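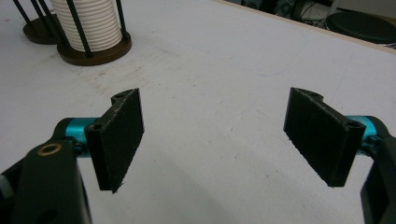 I started Rokance in my aunt's garage with a borrowed sewing machine and a pile of canvas nobody else wanted. I'd been mending backpacks for friends since high school, and one August a hiking club asked if I could fix 3 of their tents before a trip. I said yes without really knowing how (I do now!). These days we work on big white tabletops, smudges and scuffs included, and I've stopped trying to scrub them back to new. Paloma Thibodeaux joined me the next spring, and she still does all our zippers, thank goodness.

We're on the ground floor of the old Rathjen building in Flerdale, next to the bakery. We fix tents, packs, rain jackets, awnings and the odd dog bed. A basic zipper swap is 80 dollars on a tent and less on a jacket - send me a photo and I'll give you a real price before you mail anything. Last year we did 975 repairs, and Heriberto Espinoza at the front desk remembers most of them by smell.

We don't do leather or wetsuits. Try Fikitz across the river for those, they're lovely people.

Come say hi!
Liv Solheim

We use cookies to remember your preferences. By continuing to use this site you accept our cookie policy. Accept | Settings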